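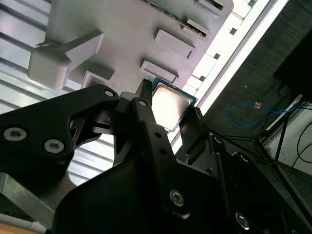

A computer processor with its metal heat spreader and green board edge.

Colley repair group adds a Saturday session

People with ageing desktop computers can bring them to a second monthly session in Colley from October. Lenka Zeman, who runs the group, said processor swaps were now the most common request after new drives. There are 13 places at each session and booking is needed. Parts are not supplied. Doors open at 2 pm and the last machine is taken in at 5 pm.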